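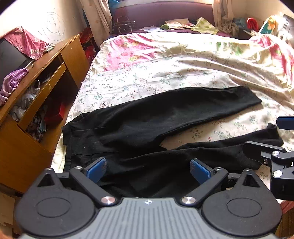 Hand-held gripper for cloth, build thread
Started by tinplate_moth in Home and Shared Workshop Builds
Sep 22, 2019

Evening all. I've been promising an update on the Divum (my own name for it, please don't go looking in the shops) for longer than I care to admit, so get yourselves a cup of tea. The printed body is finished, the finger linkages are screwed together, and I've finally moved off the bench and on to real laundry on a real bed. Black trousers were first, spread out across a sprigged sheet, and with the blue rubber pads opened wide over them I could get a proper look at how the two fingers sit. The left pad tips outward more than I'd like and the right one leans in towards the middle. I'd be glad of opinions on that before I print anything else.

For those who missed the first thread in January, the long-term plan is an arm that picks clothes up off the bed and drops them in the basket. I'm doing the gripper by hand first so that I learn what a good pinch feels like before any motors get a say in it. Body printed on the Rokus machine at our shared workshop, 7 hours for the big piece, and I had to queue for it.

Spent so far is under 300, screws and pads included, though I've stopped writing down the small things for the sake of my own peace of mind.

– tinplate_moth

Reply from greasynipple_ned

Lovely to see this moving again! I'd leave the tilt alone for now, personally. Rubber pads on a linkage always find their own angle once there's something between them, and you'll drive yourself round the bend trying to get them square in mid air. Close them on the cloth and then look.

What are the pads, by the way? I bought a strip from Hegedűs for mine and it picked up fluff like nothing on earth.

Reply from bracket_and_pinion

I don't agree with Ned, sorry. If one pad is out before it touches anything, the load goes to one edge, and on thin cotton you'll get it sliding sideways every time. Slacken the screws, set both fingers against something flat, and tighten up again from there. Ten minutes with a screwdriver and you'll know whether it's the holes or the assembly.

I'd also question starting with trousers. Black on a pale sheet is as easy as it gets for any camera you bolt on later, and heavy folds practically hand themselves to you. A sheet is the real exam.

Reply from tinplate_moth

Thank you both, and please carry on disagreeing, it's very useful to me. The pads are cut from a Stasero offcut sheet, Ned, and yes, they do gather fluff, so I give them a wipe with a damp cloth before I start. Bracket, the trousers were simply what was on the bed!
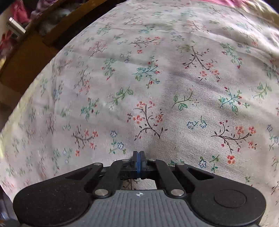

I did take the point about sheets, mind you, and I've been thinking about it a good deal while doing the washing up. Trousers give you a nice thick fold to go at, and a sheet gives you hardly anything. On the flowery one I've been lining up on a shallow crease that runs down towards the fingers, with the pads held close together so there's only a narrow seam between them, and it's a very small target when you're looking down over the top of your own hand. My feeling is that I should come at a crease like that from the side, open, and close across it. My other feeling is that I need narrower pads. I can't decide which to try first, and I'd rather not do both at once and learn nothing from either.

Reply from greasynipple_ned

Approach first, pads second. Changing how you hold it is free.

Reply from softjaw

Long-time reader, hello. I built something similar for tea towels and ended up with a slightly rounded tip on the pads. Pressing down a touch as you close makes the cloth ruck up between the fingers, and then you've got your fold whether there was a crease to begin with or not. It does want a bit of give underneath, so a mattress is kinder than a table.

Worth a look at your pivots too. Mine worked loose with use and I blamed the rubber for weeks.

Reply from bracket_and_pinion

Softjaw's right about the pivots, and I'd do those before anything. I still say the tilt matters. Ned and I had this same argument in his drawer-slide thread, which is up to 2,198 views, so at least somebody enjoys it.

Reply from tinplate_moth

Right then, pivots tonight, a go at the tilt with Bracket's flat-surface method, and after that softjaw's press-and-close on the same sheet. If it still won't hold I'll cut 2 new pads with a rounded tip. Does anyone know if threadlock is safe so near printed plastic? I've a bottle in the drawer and I've been nervous of it ever since it crazed a knob on my radio.

Reply from softjaw

Depends on the plastic, and some really don't like it. Nylon-insert nuts, if you've room behind.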